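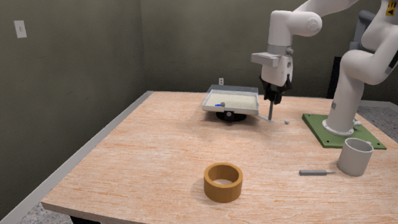 I have spent most of this spring on a piece of software whose entire job is to decide when to give up. It sits between the planner and the arm, it is called Drunholm (I name things after places I have never been and possibly don't exist), and it watches a motion unfold and says yes, yes, yes, yes, stop. The stopping is the hard part. Take the arm with its fingers closed on a thin metal rod and the far end of the rod down on the tabletop beside the tray. As far as the planner is concerned, that's a perfectly good place for a rod to be. It has no opinion about tables. It was asked for a path from one pose to another and it produced one, like a sat nav sending you into a ford.

I should say how we got to this point. For a long time our stack had two modes. In the first, the planner treated every contact as a disaster and refused to go near anything, so that asking for a rod to be moved over a table got you a long, sulky search and then a timeout. In the second, which Murali Thomas wrote one December when the rest of us were off eating, contact was allowed with anything on a list. The list began as two entries. By spring it held everything in the world file, including, for reasons lost to history, the walls.

So we had a robot that would touch nothing or a robot that would touch anything, and you picked between them with a flag called strict that was off when true. I'm not going to defend the flag.

Drunholm was meant to be the grown-up in the middle. The planner hands over a trajectory, and each waypoint comes with a short note of what ought to be touching what. Fingers and rod, fine. Rod and sand, fine, if that's the part of the task we're in. Rod and table, only if somebody has said so. At every tick the monitor compares the note with what the simulator reports, and if they disagree for long enough it raises a hand. I set "long enough" to 30 milliseconds, on the scientific basis that 10 was too jumpy and I was hungry.

The first proper batch was 331 runs overnight. I came in, made tea, opened the report and found that Drunholm had stopped every single one of them in the first second. It had noticed that the arm was touching its own mounting plate. The arm is bolted to its mounting plate. I suppose it's good to know that the detector works.

Once I'd excused the plate, things got more interesting, by which I mean slower.

The trouble with long thin objects is that everything you know about them is known at the wrong end. The planner knows where the fingers are to a silly number of decimal places. The tip of the rod is somewhere over there, at the end of a lever, and a small error in the grasp angle turns into a large one by the time it gets down to where the work is. Our planner took the grasp as gospel. Whatever angle the rod was supposed to be held at, it was held at, for ever, amen. If it slipped a bit on pickup, the collision model carried on checking a rod that was no longer there, and the one in the fingers went wherever it liked. 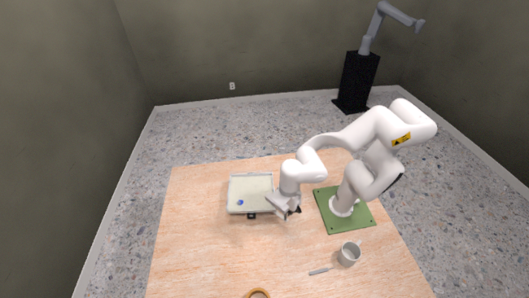
Costel Atanasov's suggestion was to re-estimate the grasp after every lift. Pause, look, fit a line to the depth points between the fingers and the table, update the attached object, carry on. It's the sort of suggestion that takes one sentence to make and a fortnight to put in. Our perception module, Salameh, is very good at boxes and tolerable at spheres. Give it something thin and grey and it returns either nothing or a confident cylinder as thick as a drainpipe. We spent days on that drainpipe. In the end the cause was a smoothing step that had been averaging the rod with whatever was behind it, and which was there because I put it there, with a comment saying "temporary".

With the smoothing gone the line fit is decent. When it isn't decent it at least says so, and Drunholm can be told to widen its margins or pack it in. I like this a great deal more than I like the fit itself. An estimate that arrives with a shrug attached is something you can plan around.

What I had not thought about was what to do after stopping. I'd imagined the stop as the end of my responsibilities. The arm halts, a line goes in the log, a human turns up and sighs. But the batches run at night and the humans are asleep, so the arm would halt with its rod jammed against something and simply stay like that until morning, using a whole machine to simulate the passage of time. One job spent six hours this way. The log was a single message repeated until the disk filled up.

There is now a recovery step. It backs up along the last stretch of path that had no complaints, lifts straight up by 42 millimetres (Murali's number, he won't say where he got it), looks again and asks for a new plan. It gets one go at this. I tried giving it three and it used all three to do exactly the same thing, which I found a bit close to home.

Tistine, our little job runner, also had to learn the difference between "failed" and "stopped on purpose". Before that it would see a stop, decide the worker had crashed and helpfully start the run again from the top. I'd wondered why the numbers looked so cheerful. We were throwing away every failure and keeping the second attempt. Anyone who saw my chart from before this was fixed, please think of it as a work of the imagination.

The current state of things is that I run 160 scenes a night with objects nudged about the table and the grasp angle knocked off by a random amount. Most of the stops are now ones I agree with when I watch the replay. The ones I don't agree with nearly all involve the rim of the tray, where the collision mesh is a fraction fatter than the thing you see on screen, so the monitor objects to a touch that looks like a clear miss. Costel wants to remake the mesh. I want to add a tolerance. We've both been burned by the other approach and neither of us is going to budge before lunch.

The strict flag is still there, by the way. I tried to take it out and Dramitz wouldn't build. It has its own flag, also called strict, which reads ours and flips it. I've put in a ticket, and I've written "temporary" next to it.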